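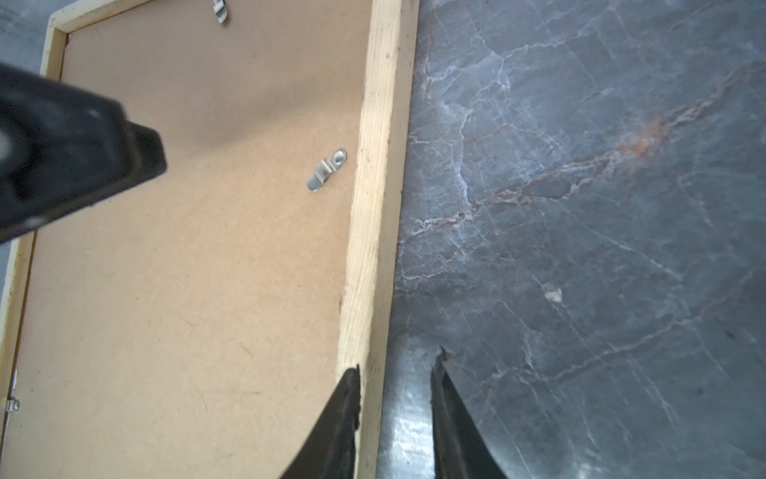

One student asked after the last session whether backing board matters at all if the glazing already filters UV. It does. Glazing limits light damage; the backing controls what reaches the paper from behind.

Unit 8: Acid migration in works on paper

Hardboard contains lignin and releases organic acids as it ages. Without a barrier sheet, these move into the mount and then the print - brown staining usually shows first along the bevel.

Minimum package, back to front: backing, barrier film, undermount, print, window mount. Hinge at the top edge only, with 2 hinges of Japanese paper and wheat starch paste.

Read the Ramalho case notes before the December lab.

Reading time: 2 min
© Wiscombe Paper Studies. Back to top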